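I spent most of January on the tag tracker in Stistura, the small tool we use at Lovstead to line up recordings from two hand-held grippers. The old version lost the tag whenever it moved towards the rim of the fisheye view. Out of 3332 test images it missed 448, nearly all of them near the edge.

The fix was dull. I now flatten a small patch round the last known position before looking for corners, and leave the rest of the picture alone.
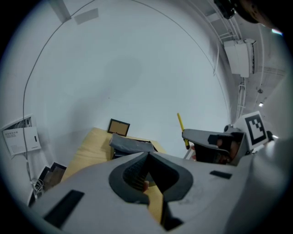 *The second gripper coming in from the right, with its tag panel on top.*

With the patch step in, the misses are down to 130. Most of those are motion blur, and I don't plan to chase them. Strong shadow is still a problem and I haven't settled on a threshold I like.

Next job is the planner. It takes the distance between the two grippers straight from the tracker, so a bad pose turns up as a sudden jump in the path. I've put in a simple limit on speed for now and will swap it for a proper filter once the logs are sorted.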